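In praise of the cleaning cloth

I own 40 cloths and I would defend every one of them. They live in a drawer by the back door, and when people see it for the first time they tend to laugh, and then a few weeks later they ring me up and ask where I got the blue ones!

My case is simple. A good cloth is the best thing in the house. A roll of kitchen paper is gone by the weekend, and a sponge starts to smell if you so much as look away from it, but a cloth goes in the wash and comes back ready for more. I have one from my first flat that has been through (I would guess) more washes than any shirt I've ever owned, and it still does the windows beautifully.

Colour matters too, and here I will argue with anyone. My friend Saranya Mathew buys hers all in white so they can be boiled together. Sensible, I suppose, but how do you know which one did the bathroom floor? Mine go by job: red for the table and worktops, green shades for glass and taps, anything brown for boots. Guests pick it up in 2 minutes. Children pick it up faster.

Then there's texture, which I could talk about all evening. Something soft and a bit fuzzy is lovely for dust and crumbs. Ridges are better when there's jam involved. Try both on the same sticky table and you'll never go back to one cloth for everything.

And please don't throw them out at the first loose thread. Snip it and carry on. A frayed edge wipes as well as a neat one, and I like a cloth that looks as if it has been some use to somebody. 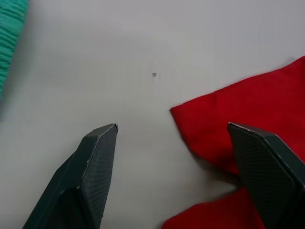
Should you use fabric softener when washing cleaning cloths?

It's best left out. Softener coats the fibres, so the cloth soaks up less and leaves smears on glass. Ordinary detergent is plenty.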